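Rullbridge repair night gets bigger room, April start

22nd March
By the Pendness newsdesk
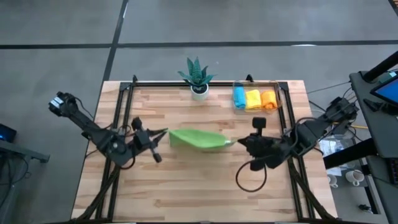
Green cloth over a butcher-block worktop.

The mending and repair night in Rullbridge is moving. New space is the old Dradine shop on Tambunan Street, empty since the fabric business closed its doors and moved everything to the Pendness site. First session in April, date to be put up on the door once the keys are handed over.

Rent is the big news. Dradine still holds the lease and is letting the group have the ground floor for $100 a month through the end of the year. After that, who knows. The landlord wants a shop in there long term and has said so.

The night has been running out of the back of the library up to now. Too small for a while. People waiting in the hallway with lamps and winter coats, sewing machines balanced on the book cart, one plug for everybody. The library has asked for the room back anyway for the after-school homework club, so the timing works out okay.

Money so far: $1725 from the bake sale and the jar on the library desk. Goal is $3000. That covers a second-hand overlocker, two decent irons, better lights over the cutting area and a first-aid kit. Anything left goes toward heating, as the old shop is cold and the radiator in the front window doesnt work.

Town has promised $2000 on top for a ramp at the side door. Paid seperately, can't be spent on anything else. Work on the ramp should be done before opening but the contractor hasn't given a firm date. If it runs late the first session goes ahead through the back, where there is no step.

What they will take: clothes, curtains, bags, small rugs, toasters, lamps, radios. Zippers are the number one request by a long way. Then hems, then moth holes. No microwaves, no gas heaters, nothing with a leaking battery. Leather only if somebody with the right needles is in that night, so call ahead.

Fabric is wanted. Cotton, denim, lining, plain colors best, at least a yard if possible. Clean please. Drop it at the library desk during normal hours and put a note on the bag saying it's for the repair night or it ends up in lost and found. Thread too, any color, and buttons. No more knitting wool for now, three closets full of it.

Still no charge for repairs. The jar stays. You're expected to sit with whoever is doing the fixing and lend a hand, hold the seam, pass the pins, whatever is needed. Drop-and-leave isn't on offer and won't be at the new place either. Kids welcome with an adult.

Parking could be a headache. Tambunan Street is permit only until 6 pm and the lot behind the bank fills up early. Bus from Pendness stops at the corner, last one back leaves at 9:40. Bike rack out front belongs to the cafe but they've said go ahead.

There was some grumbling at the last town meeting about noise and late hours from people living over the shops. Sessions will end at 9 pm, same as at the library. Lights off half an hour later.

A beginners sewing class is also on the cards, six weeks, evenings, small fee to cover materials. Depends on the overlocker. Sign-up sheet is at the library now and filling up, so put your name down even if you're not sure. Basic hand stitching first, then machines, then a simple tote bag to take home.

Help is needed to paint before opening. Bring a roller if you have one. Old clothes.

Contact the newsdesk | © Pendness local news, all rights reserved | Back to top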